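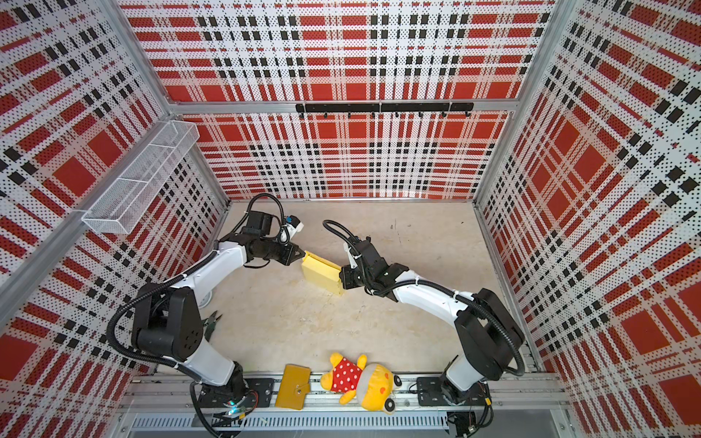 Where does yellow stop and orange begin in everyday speech?
The line falls at a different place for different speakers, and for the same speaker it moves with the surface texture, the light, and the words that are on offer. In our data the widest spread in naming was found among pale and slightly warm samples, where "yellow," "cream," "tan," and "light orange" were all in regular use.

4. Naming of pale and warm yellows

4.1 Background

Work on color naming has mostly used flat, saturated chips shown on a neutral gray ground [3, 7]. Under those conditions speakers of American English agree closely on the best example of yellow, and agreement falls off quickly on either side of it. Much less is known about the pale end of the range. Pale yellows are common in painted walls, paper goods, soap, and foods, and they are seldom seen as flat and even fields of color. They have grain, wear, and shading, and one side of an object is often darker than the other.

Two accounts have been given for the spread of names in this region. The first treats it as a matter of vocabulary: speakers who know and use more secondary terms (cream, straw, butter, buff) divide the region more finely. The second treats it as a matter of perception, in which a speaker picks out one part of a surface as its "real" color and discounts the rest. The two accounts predict different results when the list of allowed words is cut down. If the spread comes from vocabulary, a short list should remove most of it. If it comes from the choice of which part to name, the spread should remain even when only basic terms are allowed.

4.2 Participants and samples

Naming sessions were held at two sites, Biller and Maihi. All 300 participants were adult native speakers of American English who passed a standard color vision screening. None had worked in painting, printing, or textiles. Each participant named 10 samples, for a total of 3,000 responses.

The samples were drawn from a set of 60 painted cards supplied by Zustier. The set covers the range from near-white through pale yellow to light orange in small steps of lightness and hue. Half of the cards have a smooth matte finish. The other half carry the same paints over a lightly grained base coat. Each participant saw five smooth cards and five grained cards in random order, and no participant saw both versions of one paint.

Cards were viewed one at a time under a daylight lamp at a fixed distance. Participants gave their answer aloud and were not told that the study was limited to a single part of the color range. There was no time limit. The session leader wrote down the first complete answer along with any later correction, and the correction was used where the two differed.

4.3 Coding

Responses were coded with the Fleltar scheme, which sorts color terms into basic terms, modified basic terms ("light yellow," "yellowish"), secondary terms ("cream," "mustard"), and object comparisons ("like butter"). Answers that combined two classes were assigned to the class of the head word. "Buttery yellow" was therefore coded as a modified basic term, and "yellow cream" as a secondary term. Two coders worked independently and settled differences by discussion. Most of those differences involved "gold," which the scheme allows as either a secondary term or an object comparison depending on the wording of the answer.

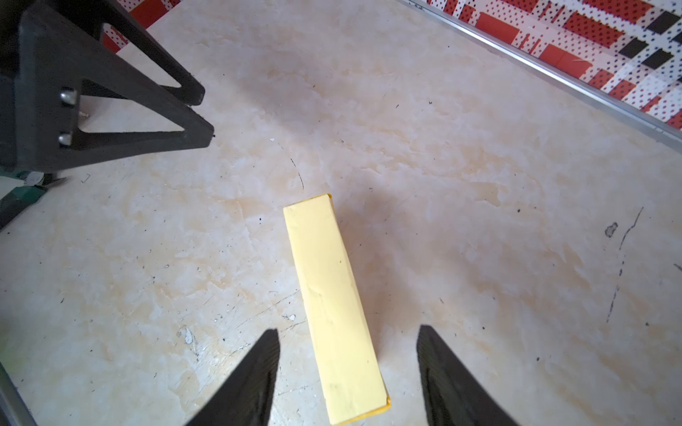
Figure 4. Pale yellow top face with a deeper yellow-orange tone on the narrow side face.

4.4 Results

Of the 3,000 responses, 1,667 were coded as modified basic terms. This was the largest class at both sites and for both finishes. Bare basic terms came second and were concentrated at the more saturated end of the set. Secondary terms were used mainly for the lightest cards, with "cream" far ahead of the others. Object comparisons were rare except among older participants at Maihi, who often used them to correct a first answer.

Finish had a clear effect on the choice of modifier. Smooth cards drew "light" and "pale" in nearly equal measure. Grained cards drew "pale" less often and drew "dull," "faded," and "dirty" more often, although the paints were the same. The head word was less affected. A card called yellow in its smooth version was usually called yellow in its grained version too, except in a narrow band close to orange, where the grained version was more likely to be called tan.

The two sites differed in one respect. Participants at Biller used "cream" over a wider part of the range than those at Maihi, who changed to "off-white" as lightness increased. The difference held when age was added to the model. We have no explanation for it. The same daylight lamps were used at both sites, and they were checked against a reference tile at the start of each day.

4.5 Restricted naming

A subset of 60 participants returned in August for a second session in which only the eleven basic color terms were allowed. The cards and viewing conditions were unchanged. Agreement between speakers rose for the lightest cards, where "white" took over most of the answers earlier given as "cream." In the band between yellow and orange, agreement did not rise. Participants in this band took longer to answer and changed their answers more often than in the open session, and several asked whether they were meant to name the card as a whole or its strongest color. They were told to decide for themselves.

These results fit the vocabulary account for the lightest samples and the perceptual account for the warm ones. A single explanation for the whole pale region seems unlikely on this evidence. The grained cards contributed more to the remaining spread than the smooth cards, which is in line with the idea that small variations within a surface leave the speaker with a choice of what to name.
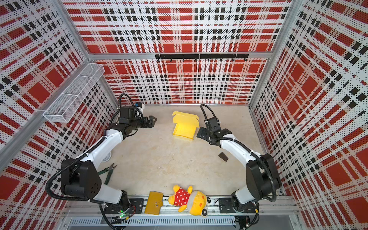

4.6 Limitations

The samples were flat cards of one size. Solid objects add shading and contrast between faces, and our data cannot be extended to them without further testing. The set also stops short of the green side of yellow, where naming may follow a different pattern. The restricted session was held after the open one for every participant in the subset, so an effect of order cannot be ruled out. Finally, spoken answers were written down by the session leader and no recordings were kept, which means that hesitations and partial words were not available for coding.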